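Stop replacing the pads last

Every maintenance sheet I've seen for a two-finger gripper puts the pads at the bottom. Motor, encoder, linkage, pivots, cable, and then, if there's time, pads. I think that's backwards and I've thought so since the Valden cell went down for most of a November afternoon.

We had 506 picks in before lunch. Good ones. Then drops, one after another, and everybody went straight for the software. Force threshold up. Closing speed down. Three people round one laptop. Over two hours of that and the trouble was a pad gone shiny at the tip. Ten minute job.

The pad is the only bit that touches the work. Everything behind it is just there to bring it to the right place. So why do we treat it like a wiper blade on a rental car?

Annan, where I did my first year, had it right. Pads first, every shift, before power. Thumb across both faces, look for glaze, look for a lifted corner. Then the pivots – push each joint sideways and feel for slop. Then and only then the electrics. It took 3 minutes and people moaned about it. Kandine runs the same grippers and checks pads when something falls on the floor.

I know the argument against. Pads are cheap, techs aren't, let it fail and swap it. Fine on a line that moves one carton all day. Not fine when the next thing is a soft packet and the one after that is a remote control, and the grip has to be right for both. A worn pad doesnt fail on everything. It fails on the slick stuff and the logs call it bad luck.
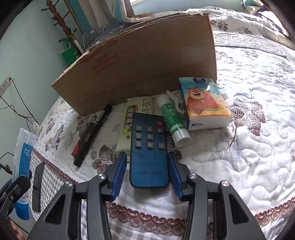
Vestano Bench Notes, issue 23, p. 2

Blue pads, one on either side of the remote, fingers open. That gap is where I'd start any inspection, and the hand-held units need it just as much as the ones bolted to a cell. More, probably. They get carried about and put down on whatever is there, and they never make it onto teh service list.

So move the line up. Top of the sheet, own box, initials. And order pads in pairs – one new face against one old one is asking for a crooked grip.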